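Skolldale Support Portal
Ticket 2883: Arm stops partway through descent, camera reports "target lost"
Status: Open, waiting on customer
Product: Lammers bench arm, wrist camera option
Site: Granemden
Opened by: Mareike Sauerland
Assigned to: Gudrun Mühlbauer
Opened: July 2018

Problem as reported
The arm starts a pick normally, moves down toward the object, then halts above the table with "target lost". No collision alarm. The gripper stays open. We have to clear the fault and send it home by hand. It happens on soft toys more than on blocks. We ran 20 picks after lunch and 2 of them finished. The same job ran fine in January at our old bench.

Steps already tried by customer
Restarted the controller. No change.
Cleaned the camera window. No change.
Reloaded the Demwood pick program from backup. No change.
Cut the descent speed by half. It still stops, only later.

Reply from Gudrun Mühlbauer
Thanks for the detail. The log you attached shows the detector losing the object outline and the safety hold kicking in after 2,000 ms without a match. The hold is doing what it should, so please don't turn it off. A drive fault would leave a different code.

What changed between the old bench and the new one? Please send the lighting setup, the table surface and the exposure setting. Also send the camera view from a failed pick.

Reply from Mareike Sauerland
New bench has a pale wood-grain top, the old one was dark green. There is one lamp, mounted behind the arm. Exposure is on auto. Camera view attached.

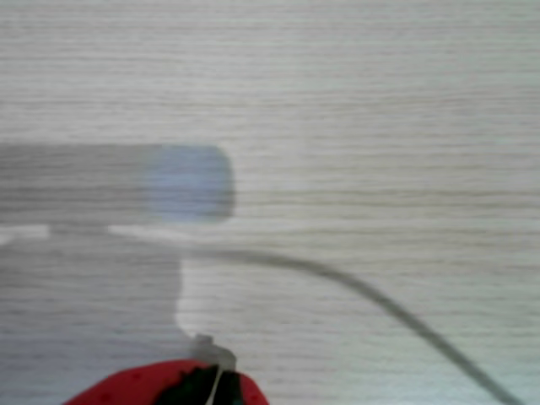

Camera view, failed pick, strawberry target. Shadow at left, cable at right.

Reply from Gudrun Mühlbauer
The shadow edge meets the target, and its left side is duller than the right. I think the detector is taking the shadow and the target as one outline – I can't be sure from a single view. The cable is well clear of the strawberry here, but tie it back anyway before you test.

Please do these in order and run a full set of picks after each one:
1. Set exposure to manual.
2. Move the lamp to the front, or add a second one on the other side.
3. Put a plain dark mat on the table.

Keep everyone out of reach of the arm when you clear the hold. It can move as soon as the fault resets.

Reply from Mareike Sauerland
Step 1 done, still stopping. Lamp bracket has to be drilled, so step 2 will be tomorrow.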